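## 3. Storage of hand tools in shared sheet-metal bins

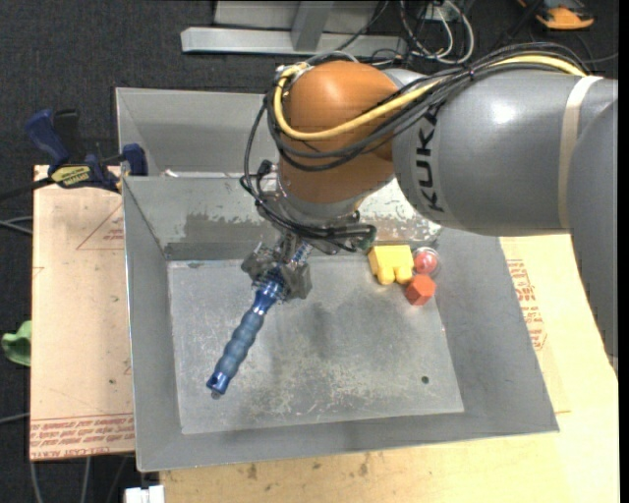 **Nafula Magesa**
Research Fellow, Workplace Storage and Handling, Brimelden

**Figure 1.** Ribbed tool handle over a grey bin with sloping walls. Scratches and scuffs are visible on the bin floor.

### 3.1 Bin geometry

The bins used in the study were open-topped and made of sheet metal. Sloping walls were preferred to upright ones at all three sites, as small items tend to slide towards the floor of the bin and can be found without searching the corners. The floor itself was flat in every case. Bins supplied by Karwood were 300 mm across at the floor. Those at the Amundsen site were older and had been repaired at the seams, and the two groups are reported separately in Section 4.

Floor wear was recorded at the start of January, before any tools were moved. Wear was scored by eye on the scale set out in Section 2. The type of wear shown in Figure 1, with pale scratches and scuffs on the floor of the bin, was treated as a surface mark and did not exclude a bin from the study. Bins were excluded if the floor had bent or if a seam had opened. Small holes in the floor were noted but not scored, and their edges were checked for burrs by hand.

### 3.2 Handle form

Handles were grouped by the shape of the grip. A ribbed grip was defined as one with a series of raised rings or ridges along the middle of the handle, as in Figure 1, where the ridges lie between a shiny collar and a glossy end cap. Smooth grips and flat-sided grips formed the other two groups. Colour was recorded but was not used in grouping. Where the grip and the end cap differed in finish, both were entered on the record sheet.

The end cap proved more useful than expected as a means of telling tools apart. Staff at the Clastby site often identified a tool by its cap when the remainder was covered by other items. A cap with a hole, such as the one in Figure 1, was entered as a separate sub-type, as tools of this kind can also be hung from a peg. Hanging storage is outside the scope of the present paper.

### 3.3 Placement and retrieval

A total of 967 retrievals were logged. Each began with the tool lying on the bin floor and ended when the whole tool had cleared the rim. The angle of the handle on leaving the bin was entered as level, slanting or upright. Tools taken by one end almost always left at a slant, and longer tools sometimes touched the wall on the way out. Contact with the wall was logged but was not counted as a failed retrieval.

Ribbed handles were taken at the collar end more often than smooth ones. It is possible that the ridges lead users to place the hand by feel, although the present data cannot separate this effect from the weight of the tool. About 200 entries lacked a note of the hand position and were left out of this comparison. They were retained for the wall contact results given in Table 2.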